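Section 4: Setting Up the Mug Tray

Hi, Milagros Prieto here! I wrote this part of the Groda coffee corner guide for anyone who stocks the mugs, and I've kept it to the way I do it myself. Give yourself a few minutes before the 8 a.m. rush.

1. Put the pink tray down on the counter and wiggle it until it sits flat. I like mine toward the back wall, so there's space in front for pouring. 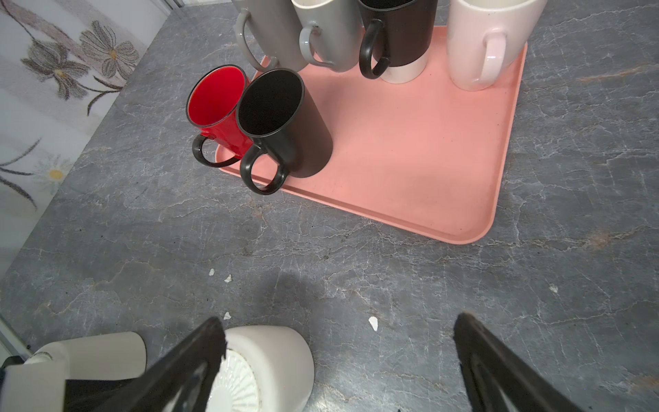 2. Check every mug for chips as you pick it up (run a finger along the rim, it's quicker than looking). Anything chipped goes in the bin under the sink, even if it's your favorite. Sorry!

NOTE: Our mugs hold more than 200 ml, so one press of the big button won't overflow them.

3. If you need to wipe the tray, move the mugs onto the counter first. I park them upside down in two rows, which keeps the dust out while I'm busy with the cloth.

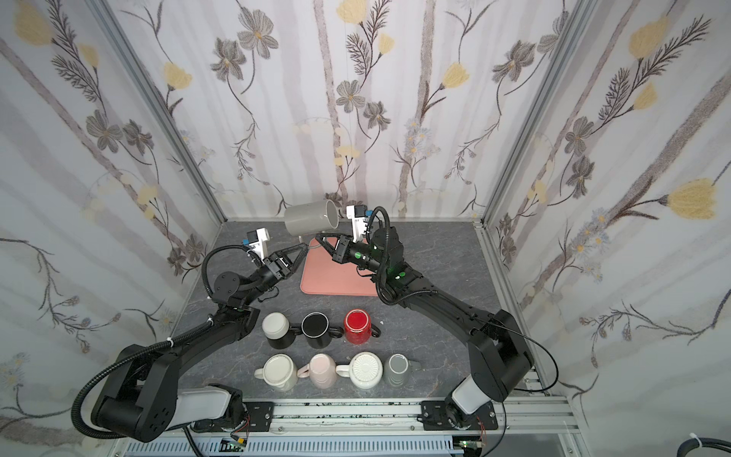
Use a barely damp cloth and go around the raised rim too, where the sugar likes to hide.

4. Now bring the mugs back, open side up. Two loose rows are fine, and I turn the handles toward the front so they're easy to grab.

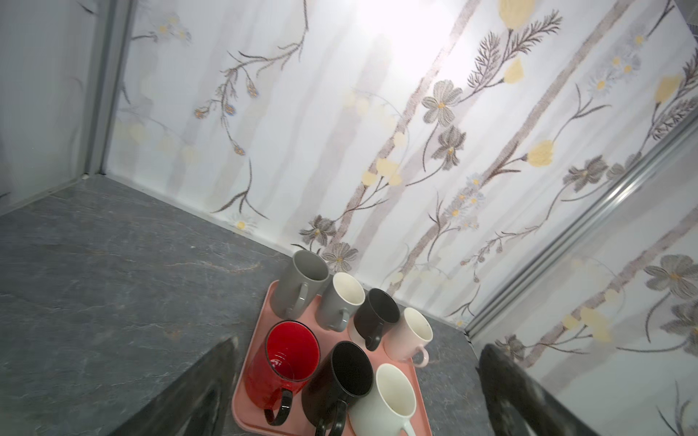 5. Step back and look along the edge of the tray. Handles can stick out over the rim a bit, but the mug itself should stand fully on the tray.

CAUTION: Never carry the tray with mugs on it. Move them one by one, please!

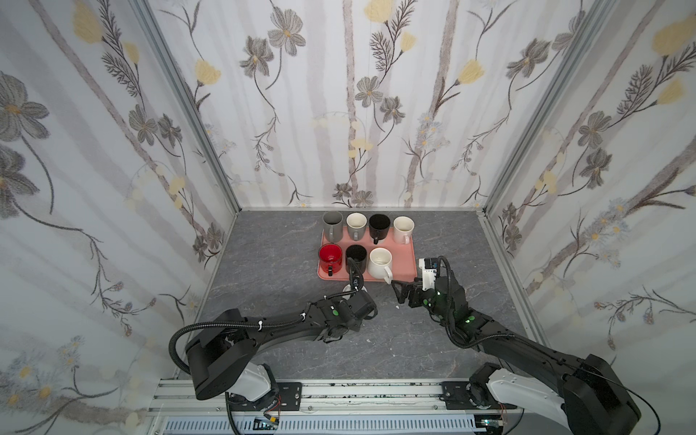 Fig. 4: Seven mugs on the tray, all upright.

Groda Coffee Corner Guide, page 42 | Questions? Ask Milagros, ext. 122 | Back to top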